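# Studden Trades Pathway Program

The **Studden Trades Pathway Program** is a secondary-to-college transition program based in the town of Studden. It allows senior secondary students to begin a recognized trade or technical credential while finishing their school diploma. The program is administered by Avura Technical College under an agreement with the Studden school district, and its central office is at the college's Ivanyshyn Campus.

## History

The program grew out of a review of vocational courses at the district's three secondary schools. The review found that students who had completed shop and business courses were often required to repeat the same material on entering college. A transfer agreement was signed in May of the following year, and the first group of 40 students enrolled that autumn.

Khoa Lã, formerly a cabinetmaking instructor at the college, was appointed program director when the agreement was renewed. The current terms took effect on June 6, 2022, and extended eligibility to students in the neighbouring community of Brovevness, who had previously attended only as visitors.

## Structure

Students enter in Grade 11 and divide their week between their home school and the college. Each pathway carries a minimum of 545 instructional hours, counted toward both the school diploma and the first level of college study. Pathways are offered in:

- cabinetmaking and interior joinery
- electrical and control systems
- health care support
- office administration
- commercial cooking

Class sizes in the workshop pathways are limited to 20. A work placement is required in the final term of every pathway. Placements are unpaid, although employers may offer paid summer work once the placement has ended.

## Governance and funding

The agreement is overseen by a joint board on which the college and the district hold equal numbers of seats. The chair alternates between the two bodies each year. Tuition is covered by the district for students under the age of 20, while the cost of tools and protective clothing is shared with families. Students from Brovevness receive a travel allowance.
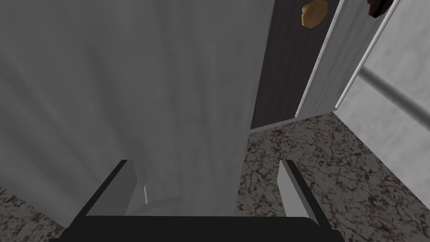

## Admission

Applications are made through the home school and require a teacher's recommendation. Applicants to the electrical pathway must also have completed Grade 10 mathematics. Places left unfilled at the start of term are offered to students on the waiting list in order of application.

## See also

- Avura Technical College
- Education in Studden
- Dual credit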